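Home Tables Chairs Finishes Care Visit Us

Setcombe Round Table

We have been making round tables at Wirkora for a long while now, and the Setcombe is the one we keep coming back to. It seats four with plenty of elbow room, five if you like each other, and there are no corners for a toddler to find at a run!

The top comes in three finishes. Pale lets the wood stay close to its natural color, Walnut Brown goes darker, and Honey (the favorite by a mile) warms up any room, even one that faces north. All three go on by hand in thin coats, so the grain still shows through and no two tops match exactly. If you want to see the real thing before you choose, ask for the sample chips — they're free, and you can keep them.

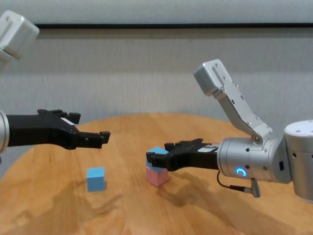

Round wooden top, honey-orange tone, against a pale gray wall.

Henok Zeleke drew the base, and it's a beauty. One center column, four low feet, and nothing for your knees to bump. It comes apart with the hex key in the box, which makes stairs and tight hallways a lot easier. Put a felt pad under each foot if you have hard floors.

Care is simple. Wipe with a damp cloth, dry it, and use a trivet under hot pans. A little Hajji wax once a year in April keeps ours looking great, though you can skip a year and the table will forgive you.

Price: $1,895
Delivery within 96 miles of the shop: included
Weight limit: 600 lb, spread evenly
Item no. 1811-R
Lead time: six weeks, a bit longer for Walnut Brown

The matching bench is curved to follow the edge of the top, and it tucks in so neatly — we love this one for breakfast nooks.

Related items
Setcombe Curved Bench
Statov Side Chair
Statov Stool, low
Hajji Furniture Wax
Finish Sample Chips

Contact | Shipping | © Wirkora | Page updated 9/15/19 | Back to top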